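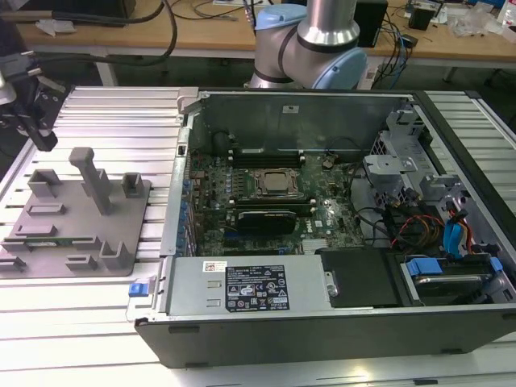 A desktop computer lies open on the slotted work table at the Briltbridge recycling center, with a robotic arm overhead and a fixture plate to the left of the computer.

Briltbridge weighs second robot cell for computer teardown line

The Briltbridge recycling center will ask the town for money to buy a second robotic work cell for taking apart old desktop computers, and it wants to place the order before the price quote it holds runs out at the end of May.

The request goes before the town council on Tuesday. It covers one arm, two grippers, a slotted aluminum table, a set of printed fixtures and a service plan lasting 3 years. The center would pay for the floor wiring and the safety fencing out of its own repair fund.

Paraschiva Dumitrescu, who manages the center, said the first cell has been in daily use long enough for the staff to know what they want from the next one.

"When we bought the first one we were guessing at half the list," Dumitrescu said. "We paid for a vision package we barely use and we didn't budget a dollar for fixtures. This time the fixtures are on page one."

The center takes in computers from households, schools and small offices in Briltbridge and Honau. Towers make up most of the load by weight. Last month the center received 400 of them and got through 268. The rest are stacked on pallets in the north bay, where they take up space that had been meant for televisions and monitors.

Work on a tower starts by hand. A technician lays the case on its side on the table and takes off the side panel. From there the arm and the technician split the job. The arm handles memory modules, expansion cards and some of the drives. The technician cuts cable ties, frees connectors and does anything that calls for reaching under a bracket.

Power supplies are still pulled by hand in every case. They are heavy for the gripper now on the arm, and the screws are in different spots from one maker to the next. Some cases use a plastic release tab and some do not. Dumitrescu said the heavier gripper in the new request is meant for that step, though she does not expect it to work on every model.

"If it gets us the common ones I'll be happy," she said.

Parts that come out whole are tested and sold. Memory and processors bring the most money for their size. Circuit boards that fail testing go to a refiner, and the steel cases go out with the scrap metal. The center does not resell hard drives. They are logged and shredded on site, and that would not change under the new plan.

Three companies were asked for prices. Dristo, which supplied the first cell, gave the middle quote. The lowest came from a dealer in used factory equipment, whose offer left out installation and had a warranty of ninety days. The highest was from Giannakopoulos, a machine builder that would have designed the cell from scratch and delivered it next winter.

The center is recommending Dristo. The staff report says the main reason is shared parts. Both arms would take the same tool mounts, cables and controller boards, so one shelf of spares would cover the two of them. The report also says technicians would need one day of training on the new gripper, compared with two weeks for a different make of arm.

Zoi Kokkinos, who sits on the council and has asked for more detail on the request, said she is not against the purchase but wants the running costs laid out more clearly than they were the first time.

"The price of the arm was in front of us. The price of keeping it going wasn't," Kokkinos said. "We had a bill for gripper fingers in the first summer and then a bill for a cable set. Those aren't huge, but they should be in the budget where people can see them."

The new request has a separate line for wear parts. It sets aside money for replacement gripper fingers twice a year, one cable set a year and a yearly inspection. It also includes 141 hours of paid staff time for making and testing fixtures, which hold small parts and boards in a known position so the gripper can pick them up or put them down. The center prints its own. In the first cell's opening year that work was done between other jobs and was never counted.

Kokkinos has also asked whether a second cell could sit idle if fewer people turn in desktop computers. Laptops make up a growing share of what comes through the gate, and the current fixtures do not fit them. The staff report answers that the table and arm could be moved to laptop work with new fixtures and a smaller driver tool. It does not give a price for that change, and Kokkinos said she would raise the point on Tuesday.

Other choices were looked at. Hiring one more technician would cost less in the first year and more over the life of the service plan, according to the report. Sending the backlog to an outside company would clear the north bay quickly, but the center would lose the income from memory and processors and would have to pay for hauling. Leasing a cell was dropped from the list after Dristo said its leases do not cover damage from dust, and there is a good deal of dust inside computers that have spent ten years under a desk.

No jobs would be cut. The center has four technicians on the teardown line and the report keeps all four. Two would run the cells, one would test parts and one would sort incoming equipment. At present two people do most of the sorting, and the testing bench is staffed in the mornings only.

Space is the other open question. The new table would go next to the first one, along the wall with the wooden workbenches. The fencing needs a clear path on the outside wide enough for a pallet jack, and the center measured it twice before settling on a layout that moves one bench to the back of the room. An electrician has looked at the panel and said it can take the extra load with one new circuit.

If the council approves the money, the center plans to order the same week. Dristo has told the center to expect delivery in ten weeks and installation over four working days. The first cell would keep running during that time, apart from one afternoon when the power has to be off.

Dumitrescu said she would also like the council to agree now on how the second cell will be judged. The report suggests three measures to be checked every quarter: towers finished per week, income from tested parts and hours of downtime. The first cell had no targets when it was bought, and its downtime was not written down until its fifth month.

The council meets at 6:30 p.m. in the upstairs room at the town hall. The equipment request is the fourth item. Residents who want to speak can sign up at the door, and copies of the staff report are at the front desk of the recycling center and at the library.

Drop-off hours at the center are not affected.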